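Home | Collection Stations | Task Kits | Software | Spares | Support

Kaven Task Kit K2: Cubes and Baskets

The K2 is a tabletop kit for recording pick-and-place demonstrations on a Ballon or Umlow station. It contains two rectangular woven baskets, one red cube and one blue cube. The arm and gripper are ordered separately.

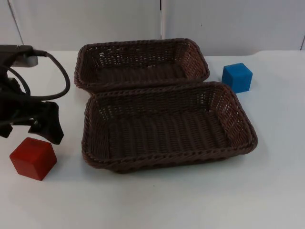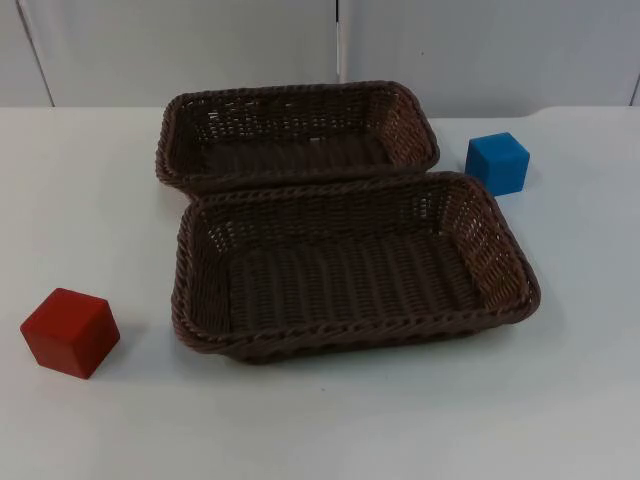

Basket and cube layout, with the arm over the table in the first view and out of view in the second.

Using the kit

Each demonstration is stored as one episode. An episode starts with both cubes on the table and ends when the operator presses the pedal. The default instruction set covers each cube into each basket, plus one sequence using both cubes. Baskets may be set apart or with their rims touching; enter the spacing in the layout field before recording. Turn the cubes by hand between episodes so that the same grasp angle is not repeated throughout a batch.

Failed grasps are kept and tagged. Do not delete them at the station. Caputo filters them at export if the training run calls for successful episodes only.

Batch size and checks

A standard batch is 80 episodes. Caputo rejects a batch if over 5 episodes have missing joint data. The layout should be changed at least once per batch. Kit file 91 holds the instruction text and the blank layout sheet.

Surface

Use a plain, pale tabletop. Gaps in the weave let the background show through, so patterned surfaces should be recorded as a separate layout.

Spares

Cubes are supplied singly in either colour. Baskets are supplied in pairs. The next delivery of baskets is due in December.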